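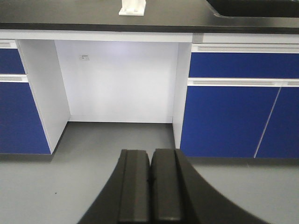

The black counter, the sink, and the open space for the knees.

THE COUNTER FROM FORKGATE

Mingxuan Liao bought the counter before she had a kitchen to put it in. It came out of a school in Forkgate, four pieces of black stone, or something that wanted to be stone, and the man at the salvage yard said each piece had lived through more children than the school principal. She paid him in cash and asked if he would deliver to Pratbridge. He would, but only to the sidewalk.

So the counter stood on the sidewalk at number 17, under a blue sheet, and it rained.

"You will have a kitchen like a hospital," her mother said on the telephone.

"Like a school," said Mingxuan.

"Even worse."

The house had been her uncle's. He had cooked in it for many years on a stove with one good burner, and he had kept his plates in the bathroom, because the bathroom was dry and the kitchen was not. When the old cabinets were taken down, the wall behind them was soft as bread. Olanrewaju Nwankwo, the builder, put his thumb into it and the thumb went in up to the first joint. He looked at the hole for a long moment.

"This we did not put in the price," he said.

"No," said Mingxuan.

"I will write it on a separate paper."

He was a large, polite man who wrote everything on separate papers. By the end of the second week she had them all on the refrigerator, which was now in the living room, beside the sofa. There was a paper for the wall, a paper for the pipe inside the wall, and a paper for a window that could not be opened and then, one morning, could not be closed. She slept in her coat that night. She could hear the street very well, and she found that she did not mind it.

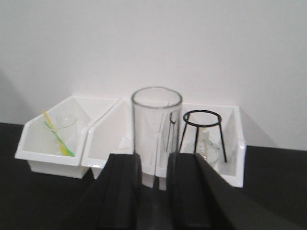 In June the floor was leveled and the cabinets arrived from Brundent in flat boxes. One box was missing. Mingxuan called the company every day and spoke each time to a different young person, who was sorry in the same words. Olanrewaju put together what there was. He worked on his knees with the radio low, and he talked to the screws, and when he thought she was upstairs he sang a little.

"We have a hole here," he told her, when he had finished. He showed her with both hands. Between the cabinets on the left and the cabinets on the right there was an empty place, as wide as a chair. "When the box comes, I close it."

She went to get the chair from the bedroom. It was her uncle's chair, with the green paint worn away where his back had been. She pushed it into the empty place and sat down, and her knees went in.

"Don't close it," she said.

"It is a kitchen. You will lose storage."

"I have 19 plates. They can go anywhere."

"Even in the bathroom," said Olanrewaju, who had carried them out of there himself, and then he looked worried that he had been rude. But she was laughing.

The counter needed four men. He brought two cousins and a neighbor named Feng, who delivered bread and whose back was already bad before he came. They walked the pieces in from the sidewalk slowly, like people carrying a sleeping person. The last piece would not pass the kitchen door. They turned it, and turned it again, and Feng said a word that Mingxuan had not heard since she was a girl. Finally they took the door out of its frame, and then the frame out of the wall, and Olanrewaju went to find his pencil.

"Separate paper?" she asked.

"A small one."

That evening, after they had all left, she washed the counter with warm water. On the underside of the front edge, where only the fingers could find it, somebody had scratched a name. She got down on the floor with a flashlight. The letters were deep and uneven, and the last of them was not complete, as if the teacher had turned around. PAULI, and then a single line going down.

She thought about it while she made her tea. Pauline, or Paulina. A girl, in any case, bored, with a compass needle, and it was before lunch, Mingxuan decided.

She did not tell Olanrewaju. He would have offered to sand it smooth, and he would have done it well. She sat in the green chair with her knees in the place where the cabinet should have been, and she kept one finger on the letters, and with the other hand she called her mother.

"Is it finished?" her mother asked.

"There is no door."

"No door! So what do you have?"

"I have somewhere to sit," said Mingxuan. "Come and see. Bring the small pot, the one with the lid."

Her mother said that the lid was broken, that it had been broken since the winter, and that there was a train at 2.

Last updated: Apr 9, 2022

More stories
The Tile Man's Daughter
Two Coats of White
A Ladder for Mrs. Orr
What the Plumber Heard

Contact | Copyright, all rights reserved by the author | Back to top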